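Search this site Enter keyword Go

Staff Newsletter
Apr 4, 2020
Reading time: 4 minutes

Suturing practice at the Balelard skills room: new pads, new thread and a revised guide

The Balelard skills room has completed its change to the new range of suturing pads, and the revised practice guide has been issued to all departments. This item sets out what has changed for those who use the room, and how further stock may be requested.

The skills room was opened to allow staff in training to repeat basic suturing tasks in their own time. Demand has grown steadily. In the last full year the room recorded 2,190 individual practice sittings, and by February the remaining stock of the older pads had become so worn that many could no longer hold a stitch near the edge of the cut. Dr Oana Vasiliu, who leads the surgical skills programme, asked that they be withdrawn as a single batch, and the room closed for a short period while this was done.

An initial order of 200 pads has been supplied by Mokley. The surface is pale and slightly glossy, and each pad is prepared with a cut of uneven width, so that the trainee is obliged to judge the distance between stitches as the edges draw closer together. The cut is coloured red. Several trainees had commented that on the former pads, which were of one colour throughout, it was difficult to see whether the needle had entered at an even distance on both sides.

Staff are reminded that the colouring may mark the surrounding surface. Such marks do not affect the use of the pad, and pads should not be discarded on that account. A pad should be retired when the edges of the cut no longer stay together under light tension, or when earlier needle holes have begun to join.

The revised guide, prepared by Eun-ji Ki, replaces the loose sheets formerly kept in the drawer beneath the bench. It is shorter than its predecessor and deals with four matters: loading the needle, entering and leaving the tissue, drawing the thread through, and tying. The section on loading has been rewritten in full. Users are advised to hold the curved needle beyond its middle point, away from the tip, and to turn it through the pad along its own curve. Pushing it in a straight line remains the most common fault noted in the room's record book, and it tears the pad as readily as it would tear tissue.

The section on thread has also been enlarged. Two kinds are now kept in the room. The thin blue thread is intended for general practice and shows clearly against a pale surface. The silvery-grey braided thread is supplied on request for those who have moved on to longer runs of stitches. Braided thread grips well at the knot but drags as it passes through, and it should be drawn slowly, with the free length laid to one side of the cut where it will not catch.

Knots should lie flat and to one side of the wound. The guide asks that each knot be completed before the next pass is begun, and that the tail be trimmed only once the tension has been checked.

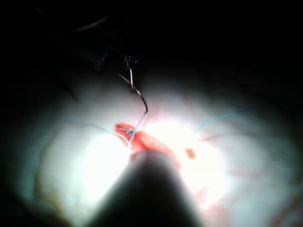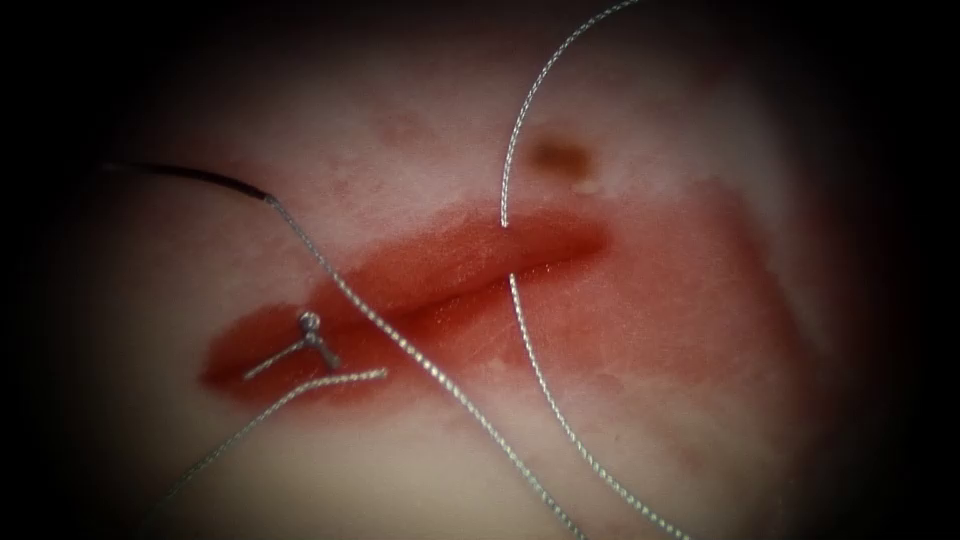

Practice pads in use, with red incision and suture thread.

Sittings may be reserved for up to two hours. The limit was previously one hour, but Dr Vasiliu's review of the record book showed that many users were leaving with a run of stitches unfinished, and the pad could not then be passed to another person in a fair condition. Those who require less time are asked to reserve only what they need. A maximum of 10 persons may use the room at once, and this includes any supervisor present.

Used needles are to be placed in the sharps container before the user leaves the bench. Needles have on two occasions been found in retired pads awaiting disposal – this is a serious matter, and any further instance will be referred to the head of the department concerned. Offcuts of thread may go into general waste.

Departments wishing to hold pads of their own may order through the Cletel stores page under the heading of training goods. Pads are issued in boxes of 24 and boxes will not be split. Requests for braided thread should be sent to Eun-ji Ki directly, stating the number of trainees and the period for which it is required.

A second model of pad, made by Yoon and having a deeper layer beneath the surface, is under consideration for the teaching of closure in two layers. Samples have been requested. Comments from senior staff who have taught on that type elsewhere would be welcome, and may be left in the record book or sent to the programme office.

Copies of the revised guide are kept at each bench and should not be removed from the room.

Related items

Record book: how entries should be made
Changes to the Cletel stores page
Sharps disposal in teaching areas
Reserving a bench in the Balelard skills room
Minutes of the surgical skills programme meeting, February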